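Drerard Slant-Lid Desk Box
Home > Desk & Table > Boxes
Item 200-11. In stock.

The Slant-Lid Box holds small things you would otherwise leave lying about. It has one lid, one slot and no app. We have sold it under the Drerard name for 11 years and in that time have changed the hinge screws, once, after a long discussion.

Sides, base and lid are plywood, sanded and left pale. You may oil it. You may also mean to oil it for years, as we have with the one in the office. The lid slopes toward the front, so mugs tend not to get parked on it, and the slot in the front panel takes folded notes, receipts and the odd raffle ticket.

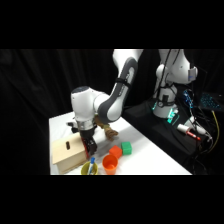

Cups are sold separately, and we get more mail about them than about the box. The Grolel cup comes in yellow and orange. Both are the right height for pens, paintbrushes and toothbrushes that have been retired to cleaning duty. A marker stands up in the yellow one with its cap well clear of the rim, so you can grab it without fishing. The orange one does the same job in orange. Customers ask whether a blue is planned. We looked into blue last August and the sample came back gray.

Details
Lid: slanted, lifts from the front
Slot: rounded, front panel
Finish: none
Assembly: 2 screws, supplied, plus a spare for the one that rolls under the stove
Care: dry cloth. Keep out of the dishwasher. (Yes, we were asked.)

Shipping
Orders over $200 ship free. A single box costs $19 to send to Plallmont and the islands, and we are as unhappy about it as you are.

From customers
"Bought it for keys. It is now full of batteries, and I couldn't tell you which ones work." Maritza Cuervo

"Good box. The lid shuts." Chávez, verified buyer

Returns
Send it back within 19 days, empty, please. Things found inside returned boxes are kept at our front counter, where there is already quite a collection of single earrings.

Page updated 23 May 2023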